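Drekport Mill Open Day, or How I Came Home With Nine Skeins

I have wanted to see the inside of a spinning mill ever since I learned to knit, so when the Drekport mill put up a notice in March saying they were opening the doors for a day, I had my name down before I'd even checked whether I was free. (I wasn't. I was supposed to be helping my sister pick out paint. Sorry, Jen!)

The drive up was longer than I thought because I missed the turn at Proston and ended up behind a hay truck for what felt like my whole adult life. I'd brought a sock to work on in case there was a line, and there was one! People were sitting on the low wall outside with their project bags open, and I got through most of a heel flap before they let us in. The lady next to me was knitting a cabled vest from the collar down with no pattern at all, and I'm still thinking about it.

They took us around in groups, and our guide was Larysa Mykhailiuk, who has been at the mill a long time and talks fast and walks faster. She started us in the wool room. Oh, the smell! If you've ever opened a bag of raw fleece you know the one, kind of like a barn and a candle at the same time. The fleeces come in from farms up and down the valley, and she pulled a lock out of one and stretched it by her ear and pinged it to hear if it was sound. Then she made all of us do it. Mine crackled, so apparently I had picked a bad one out of a very good bag.

From there we went to scouring. The water is kept hot and the wool moves through it slowly, because if you rush it or poke at it too much you get felt. I have made felt by accident in my own washing machine more times than I want to tell you (the gray cardigan, those of you who have been reading a while will remember), so I felt pretty close to that part of the tour. They lose a lot of weight in the wash, too. Larysa said one batch last season went in at 100 pounds and came out at 74, and she was thrilled with that, since the greasy breeds can lose a lot more.

Carding was the loud part. We all got earplugs, the squishy orange kind, and for a while the tour was just Larysa pointing and the rest of us nodding. The wool goes in at one end in lumps and comes off the other end like a big soft veil, and then it gets split up into these long puffy ropes. I wanted to lie down in it. A little boy in our group asked if he could, and his dad said no, but you could tell the dad was thinking it over.

Then spinning! The frame they use most is older than my mother and everyone calls it the Hrytsenko, after the man who rebuilt it when the mill changed hands. It was running a two-ply that morning in a color like wet slate. I'd always pictured one big smooth operation, but it's really somebody walking up and down, catching broken ends and joining them back in with a little roll of the fingers. Larysa did one without even looking. I asked how long it takes to learn and she said a week to do it and a couple of years to do it without swearing.

After the tour they had a dye table set up in the yard. For a few dollars you could dunk a mini skein in whatever you liked, and I went for a sort of mustard, which came out closer to mac and cheese. I love it anyway. It's going to be the toe of something. Next to me two teenagers were making the ugliest brown-purple you ever saw on purpose, and having the best time of anyone there.

Lunch was soup and rolls from a folding table. Get the mushroom if you go. The coffee ran out early, so bring your own.

And then the shop. I'd told myself one sweater's worth and no more. The trouble is they had their Flandine line out, a wool and linen blend I'd only ever seen online, and in person it has this dry, crisp hand that I just knew would be perfect for a summer tee. The label says 50 grams a skein and they were marked down for the day. So I bought nine. I had a plan for six of them, I promise! The other three were because the color was called Pond and I couldn't leave Pond sitting there.

I swatched as soon as I got home, in my coat, standing up. On a US 6 it was too stiff, like a dish towel, but on an 8 it drapes beautifully and it softened up a lot after a soak. It does split a bit if your needles are very pointy, so I switched to my old bamboo ones and we've been getting along fine. It grew some lengthwise when I blocked it too, so wash your swatch before you believe it.

A few things if you want to go next time. Wear flat shoes, because the floors are uneven and there's a metal staircase you can see through. Parking is in the field, so if it's been raining, think about that. The tours fill up before lunch, and the later ones skip the scouring room. They don't ship the seconds, you have to dig through the bins in person, and the good stuff is at the bottom.

I've cast on the tee already and I'm a few inches past the neckline. Jen ended up picking a green for the hallway without me, and I've been told I'm doing the second coat.
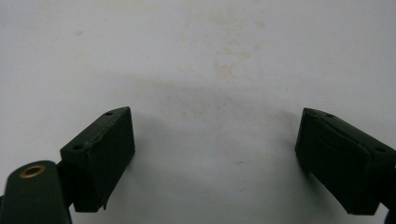 I did offer her one of the Pond skeins to make up for it, and she said she'd rather have the finished tee. We'll see how the sleeves turn out first!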